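Subject: Re: Finish on solid oak table tops (Esen dining range)

On the Esen extending table, the list wrote:

> We have been quoted 3250 for the Esen table and six chairs,
> delivered to Cundomside. The shop offers either hard wax oil
> or a lacquer at the same price. The room has underfloor
> heating. Which finish gives less trouble, and is the spare
> leaf worth another 420?

The heating matters more than the finish. Neither oil nor lacquer stops a solid top from moving across the grain. Ask the shop how the top is fixed to the frame. Slotted brackets or wooden buttons are fine. Screws straight through the rail are not, and I would refuse the table on that alone.

On the finish itself, oil marks sooner and mends more easily. A ring can be rubbed back locally with a fine pad and recoated in an evening. Lacquer resists spills for longer, but once it is scratched through, the whole surface usually has to be stripped to get an even sheen. For daily meals I would take the oil and plan on a fresh coat once a year.

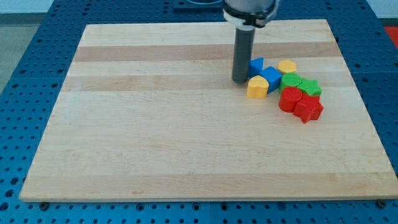
Maple board, light and darker strips.

As to the leaf, order it with the table. Oak bought later rarely matches, as the main top will have changed colour in daylight by then. Store the leaf flat, in the same room as the table if you can. Ours went under a bed in an unheated room and now stands 3 mm proud at one end.

Two other points on the quote. Farouk chairs have a seat height that suits most tables, but the armed version needs checking against the rail. Measure from the floor to the underside of the rail, not to the top. Also ask whether the felt pads are included. The Zadus showroom charged us 30 for a set, which seemed steep for something that wore through by May.

Does anyone have the rail height for the extending model? The leaflet gives only the overall height.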